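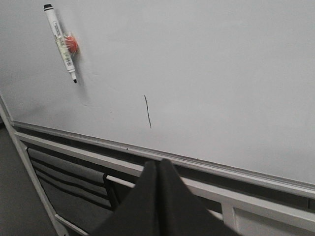 Atmont Robotics Lab – Manipulation Cell Users (mailing list)

September, 16:40
By Dorota Cieślak

Re: [cell-users] marker comes out of the grip, which tool to keep?

Hello all, hello Meenakshi,

Thank you for the long message. I answer only the part about the marker and the grip point, the rest I leave for Ketill because he has the key for the controller.

Meenakshi Upadhyay wrote:
> We lost the board task again this morning. The arm picks up the
> marker fine, but when the tip touches the board the barrel turns
> between the fingers and the line goes to one side. Fanni says the
> fingers are too smooth for a round thing. Shakuntala thinks the
> force is too low and wants to raise it.
> Before we change the force for everybody, can somebody tell me
> how the cell is supposed to be set up for this task? The page on
> the Zestside wiki still talks about the old table.
> Also, is the red ball on the marker a part of the tool or can I
> take it off to clean it?

Please do not take it off. The red piece is the grip point. It is held to the middle of the marker with clear plastic, wound around both, and the plastic has wrinkles, but this is not a problem so long as nothing moves. What you should check is only this: hold the barrel in one hand and the red piece in the other and try to turn them against each other. If you feel any play, cut the old wrap away and make a new one. I use more turns than looks necessary and I pull each turn tight.

If you put the red piece back in another place, the tip will be in another place too, and then the offset in the program is wrong. So before cutting, measure from the black tip to the center of the red piece and write it on the cell sheet. Last time I did not do it and I lost almost 60 minutes with finding the tip again.

About the force: I would not raise it now. The limit is 300 in the Hotside settings file (the units are in the comment next to it) and the wrist complained when we tried more in spring. With more force the marker only turns later, and the felt tip gets pushed in.

My order for setting up the cell is like this:

1. Board first. Push the frame until it does not rock, then wipe the board with a dry cloth. Small specks are okay. Gray smudges near the corner are okay too, we do not draw there.
2. Jog with open space under the wrist. The edge trim of the board stands in front of the drawing area, so come from above and not over the rail. The fingers are wider than you think.
3. Marker on the board with the cap off, tip pointing to the side of the trim.
4. One short test line, at slow speed. A short line is enough, you only want to see if the stroke is even. If there is a dark point at the end, the arm waits too long before lifting, so make the pause shorter.
5. Repeat 3 times and compare the lines before you start a long run.

For the tip: we change the marker after 1,000 strokes, or earlier when the line looks dry. Aguiar sends them in boxes and the new box is in the drawer under the controller. A new marker needs a new wrap, and then again the measuring.

Fanni has right about the smooth fingers – I would like rubber pads also. But this is a change for all tasks in the cell, so it should be a separate message, please.

I will correct the wiki page when I have the measurements from you. Can you send me the tip distance and also how many turns of wrap you have made?

Greetings,
Dorota

Atmont Robotics Lab | Contact the list owner | © Atmont | Back to top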